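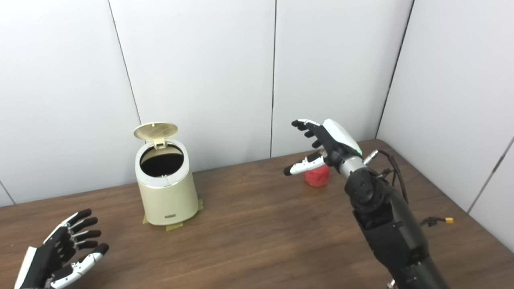
I have been meaning to write about small bins for ages, so settle in, this is going to be a few posts! We've moved from the big kitchen bin under the sink to a little one that lives right up on the bench, and I'm a total convert. Cream body, lid that flips right back, a shiny silver band around the opening and a black bag inside, which I prefer to white (tea bags, beetroot, enough said). It even has masking tape at the base to hold it where it belongs.

**2/** The tape is my favourite part and the bit I get teased for. A light bin on a smooth tabletop goes for a wander every time you bump it with your elbow, and I'm a bumper. Masking tape is cheap, it peels off wood nicely if you don't leave it on for years, and the yellowy-green colour has grown on me.

**3/** I got the idea from my neighbour Kaisu Väisänen, who has kept a bench bin since she lived in a tiny flat in Rantala with no cupboard under the sink at all. She empties hers every night after the dishes. I manage every second night, and in July I can stretch it a bit because our kitchen is freezing.

**4/** What goes in: peelings, cores, teabags, the fiddly plastic seal off the yoghurt. What stays out: anything with bones, and anything that belongs in the recycling. My dad still puts envelopes in it when he visits and I've given up arguing, love him.

**5/** Speaking of cores, it's apple time at our place. We came home from the Flirham market with 22 of them for crumble and lunches, and I'll be peeling until my thumbs give out.

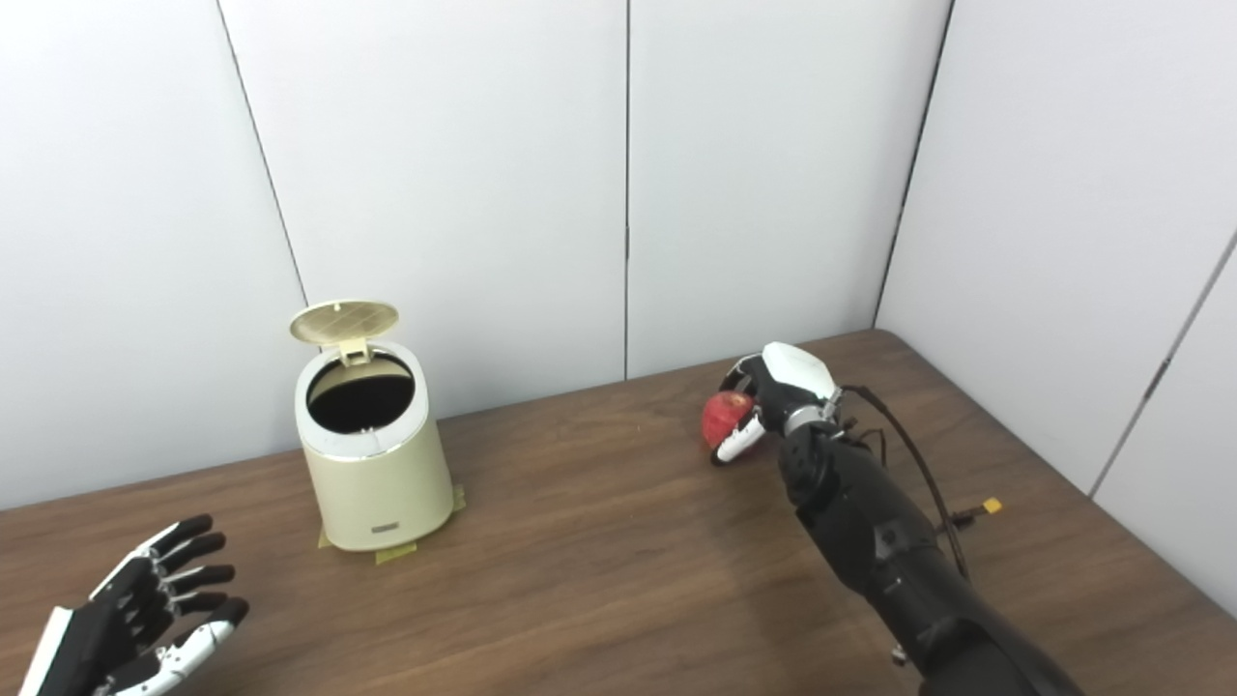 *Red apple held to the right of the bin, lid up.*

**6/** I do like having the lid open the whole time I'm cooking. If I have to lift it with sticky hands I just don't, and then there's a heap of peel on the chopping board and I'm cross with myself. Open at the start, shut when the bench gets wiped, and the smell has never bothered us.

**7/** For anyone asking about liners, I buy the plain black ones in a roll of 60 and fold the top down inside the rim so it sits neatly. Give the lid a wipe underneath too, with warm water and a drop of dish soap. An old toothbrush is good for any texture.

**8/** Right, the kettle's on and I've got crumble to make. If you've got a bench bin tell me where you keep yours, left of the sink or right? Kaisu is firmly a left person and I'd love some backup!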